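Siltstead Carpet Library: Frequently Asked Questions

Last updated 2019-09-21

What can I borrow?

Carpet samples, hard floor samples, underlay squares and a small number of tools: two knee kickers, a seam roller and a set of stair gauges. The full list is kept at the front desk.

Do I need to be a member?

Yes, for anything that leaves the building. Membership is $30 a year per household. You can look through the samples here without joining.

How long can I keep a sample?

Five days. Most people want to see a color in daylight and again under their lamps at night, and that is enough time for both. If nobody else has asked for the sample, you can renew once by phone.

How many samples do you have?

917 at the last count, which was in March. Discontinued lines are kept in the back room and marked with a red sticker. Please don't choose one of these for a new floor unless you only need a small piece, as you will not be able to order more.

Will the carpet look the same on my floor as it does on the card?

Not exactly. A large area usually looks lighter than a small piece, and pile direction changes the shade a good deal. Lay the sample flat on the floor -- not on a table or over the arm of a chair -- and look at it from the doorway. Then turn it halfway around and look again.

Dim rooms are the hardest to judge. Dark colors lose their pattern and mid-tones go flat, so try a sample one step lighter than the one you had in mind.
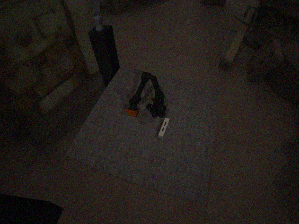

Computer rendering. Light gray platform on a carpeted floor, low light.

Can I put something heavy on carpet?

In most cases, yes. Furniture with narrow legs leaves deeper dents than furniture with a broad base, so use cups or a board under the legs. Dents in wool often come out with a damp cloth and a little steam. Dents in polypropylene may be permanent.

Which underlay should I use?

It depends on the room. For bedrooms, the Wevgate foam is soft and easy to cut. For halls and stairs, use something firmer, such as the Brusar rubber. Thick underlay on stairs makes the edge of each step feel loose underfoot and wears out the carpet early.

Do you sell or install carpet?

No. We keep a list of local installers, including Ntuli Floors, but we don't take a fee from them and we can't settle disputes.

How do I measure a room?

Measure the longest and widest points, including door recesses and alcoves, and add four inches each way for trimming. Write down which wall is which. Thomas Bassi will check your drawing on any open morning if you bring it in.

What if I damage or lose a sample?

Small marks are expected. Lost samples are charged at what the supplier charges us. The most anyone can be charged for a full sample book is $480.

Can I bring my dog?

Yes, on a leash, but not in the wool room.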